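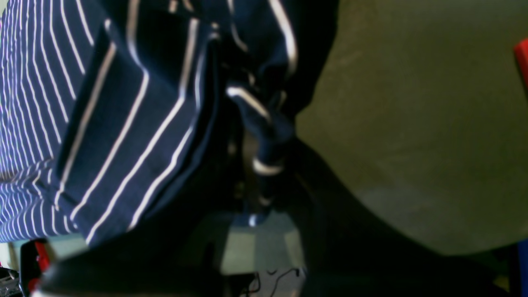

Home Products Class Sets Spare Parts Support Cart

Cinberg Cloth Gripper Set for Schools and Clubs

The Cinberg is a gripper set with a small wrist camera, made by Vetix for high school and college robotics programs. It is intended for one kind of task: picking up, moving and laying down soft things. Most school kits teach the students to move blocks and balls. A block keeps its shape when you close the fingers on it. A shirt does not, and for many students it is the first time when the robot does exactly what the program says and the result is still wrong.

We have sold class sets to clubs since the first Prukeck competition included a garment round, and the present version has changed quite much from that one. The fingers are longer, the camera is fixed closer to the wrist, and the cable exit is moved to the back. Clubs with the older version can order the new finger pair separately, see Spare Parts.

What is in the set

1 gripper body with curved fingers, black
1 pair of rubber finger pads, already mounted
1 wrist camera with bracket and lens cloth
1 adapter plate
1 cable, 2 metres, with strain relief
Screws, hex keys and a printed assembly sheet
Access to the Birhane lesson files (one code for each school, no limit of students)

The robot arm is not included. The adapter plate fits to the Vetix bench arms of both sizes. For arms of other manufacturers please send us a drawing of the flange before you order, and we will answer if a plate exists. If it does not exist we can usually make one, but this takes additional weeks.

Specifications

Maximum opening: 71 mm
Recommended load: up to 200 g of dry fabric
Closing force: adjustable in 50 steps
Camera: colour, fixed focus
Finger material: moulded plastic, black
Colour of body: black only

The load is stated for dry fabric. A wet towel is much heavier than it looks, please weigh it first. The gripper will not be damaged by a short overload but the fingers will slip, and students then tend to increase the closing force to the last step, where the pads wear out fast.

Working with the wrist camera

The camera looks along the fingers, so a part of the gripper is always in the view. Teachers ask us sometimes if this is a mounting mistake. It is correct so. The students need to see where the fingers are in relation to the fold they want to take, and the black fingers give them a fixed reference in each picture. In the Birhane lessons, the first exercise is to mark this region and to exclude it from the colour search.

Please choose the practice clothes with some thought. Plain dark fabric is difficult: the camera sees one dark area and the folds disappear in it. Striped fabric is a much better start. The stripes bend at every fold and the students can follow them with their eyes, and later with their program. A navy cloth with white stripes gives a strong contrast even when the light in the room is modest. When the group is more advanced, put a second striped cloth with finer lines next to the first one. To find out where one garment finishes and the other begins is a serious problem - also for adults.

The camera has no lamp. In a dim corner the picture becomes soft, mainly at the finger edges, and a fast movement of the arm makes it worse. Stop the arm before you take a picture, or add a desk lamp at the side. Cables behind the work area can also confuse a simple edge detection, as thin black lines crossing each other look to the program very similar to creases. It is a good lesson if you have time for it. If you have not, hang a sheet behind.
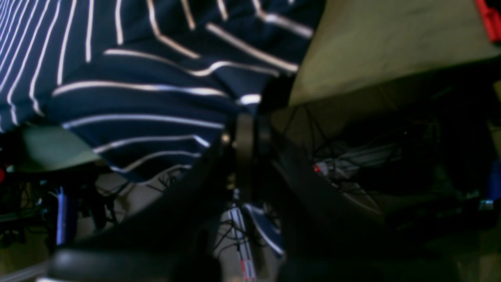
Lesson files (Birhane)

The lessons are written for clubs which meet once in a week after school. Each lesson has a teacher sheet, a student sheet and a starting program. The order is as follows.

1. Mounting the gripper and checking the opening
2. Finding the fingers in the camera picture
3. Following a stripe
4. Choosing a grasp point on a hanging cloth
5. Lifting, waiting, looking again
6. Two garments, one pile
7. Free project

Lesson 5 is the one where the groups stay longest. Many students want the arm to lift and continue immediately. The cloth swings after the lift, and a picture taken too early shows a shape that is gone one moment later. We suggest to let them try it the wrong way first.

For competition teams

The Cinberg is permitted in the Prukeck garment round without modification. If your team changes the finger pads, you must declare it on the team form. The rules are revised every April, so please check the current sheet before you glue anything.

Ordering and delivery

Schools and registered clubs can order on invoice. Private customers pay in advance. Pads, screws and camera brackets are normally in stock, complete sets are assembled after the order. Please write on the order form the type of your arm and whether your bench is left or right of the power outlet - we supply the cable clip accordingly.

Warranty covers the body, motor and camera. Pads are a wearing part and are not covered. For a repair, send only the gripper, without the adapter plate.

Vetix School Robotics | Contact | Terms of Sale | Copyright Vetix, all rights reserved | Back to top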